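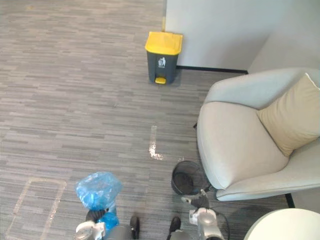 About Stanberg

Stanberg is an indexing company in Plirkville. We write the indexes that go at the back of books, mostly for university presses, local history societies, trade publishers and the occasional author who is publishing on their own. Last year we finished 124 indexes. Most were for new books, and a smaller share were replacements for older indexes that no longer matched the pages.

We do not edit, typeset or proofread, although we do tell clients when we come across a mistake in their pages. Indexing is the whole business.

How we started

The company began as a side job inside Condar, a typesetting firm that used to have the floor above the Plirkville post office. Condar's customers kept asking whether the people who laid out their pages could also put together an index, and for a while the answer was yes, in the evenings. It became clear that the two jobs did not fit well together. A typesetter wants the pages to be finished and gone. An indexer needs them to sit still and be read from the first line to the last.

Two of the Condar staff left to do indexing full time and took the name Stanberg from the street they were living on. Condar stayed a client until it closed, and its old type cabinets are now at the county museum. We still have some of its job tickets, and a few of our house rules can be traced back to notes penciled on them. One says only "no long strings," which we follow to this day.

What we do with a book

An indexer reads the whole book. This surprises some authors, who expect us to search the pages for names. A search will find every place where the word "drainage" is printed. It will miss the chapter about wet fields that never uses the word, and it will pick up a passing remark about a drainage ditch that no reader would want to be sent to.

We work from final page proofs, usually in PDF. The indexer goes through once, marking names and topics and building the entries as they go. Then comes the slower part, which is editing. Entries that say the same thing in different words are brought together. Headings with a long run of page numbers after them are broken down into subheadings. Cross-references are added, and then each one is followed to make sure it arrives somewhere.

A book of 295 pages with ordinary footnotes takes one of our indexers 15 working days from proofs to delivery. Cookbooks are faster to read and slower to edit. Family histories are the other way around, apart from the problem of several people with the same name, which can hold things up until the author answers our list of questions. We send that list early for this reason.

Every index is checked by a second indexer before it leaves us. The checker opens the proofs at random pages and looks for what is there in the index, then opens the index and looks for what it promises in the proofs. Errors get fixed by the person who wrote the entry, so that the same hand stays on the whole file.

Our house style

We use letter-by-letter order unless a press asks for word-by-word. Subheadings are set in run-in style for scholarly books and indented for cookbooks, manuals and field guides. Acknowledgments are not indexed. Footnotes are indexed when they carry something that the main text does not.

Page ranges are used only for continuous discussion. If a person is mentioned on three pages in a row but the passages have nothing to do with each other, we list the pages one by one. This takes more room, and a few clients have asked us to stop. We will do it their way if they insist – it is their book – but we will say once why we think the reader is better served by the longer form.

We try to think of the words that readers will come with. Someone looking into the old creamery may not know that the author calls it the cooperative, so both words need to lead to the same place. Regional names are a regular headache here. The road out to the quarry has had several official names and at least one unofficial one, and people will look under whichever they grew up with.
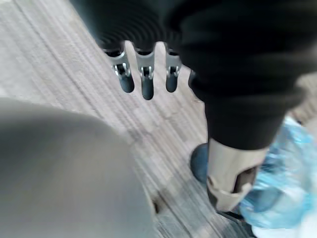

Mfaume Press told us after our first job for them that the index was too long, and that they had cut pages from the photo section to fit it. They also said their sales staff used it when talking to bookstores, and that next time they would ask for our page estimate before the layout was fixed. We changed our order form as a result. The expected length of the index is now on the first page of every quote, next to the price.

Other changes have come about in the same way. We used to deliver in one file format and now deliver in whichever the typesetter prefers. We used to charge extra for late changes to page numbers, and we now allow one round of these free of charge, as long as the text itself has not moved between chapters.

Training

New indexers spend their first months with us re-indexing books that have already been published. They do not look at the printed index until their own is finished. Then the two are laid side by side and discussed entry by entry. Sometimes the trainee's version is better, and we keep those for teaching.

We take on trainees in March, when the spring lists have gone to press and there is time to sit down with people. No degree in a particular subject is needed. People have come to us from nursing, surveying and school libraries, and a background in something other than publishing is useful when a book on that subject comes in. What we ask for is a sample index of a short book of your choice, with a copy of the pages it refers to. Please do not send a resume without one.

Working with us

For a quote, send us a sample chapter, the expected page count, and the date on which final proofs will be ready. If that date is likely to slip, tell us so. We would sooner hold a loose slot for you than a firm one that you cannot use.

We are paid by the indexable page. Blank pages, title pages and full-page illustrations without captions are not charged. Local history societies in the county pay a lower rate, which we review each spring and have so far left alone.

Visitors are welcome at the Plirkville office by appointment. Parking is behind the building, and the entrance is on the same side.

Page last updated 22 Feb 2023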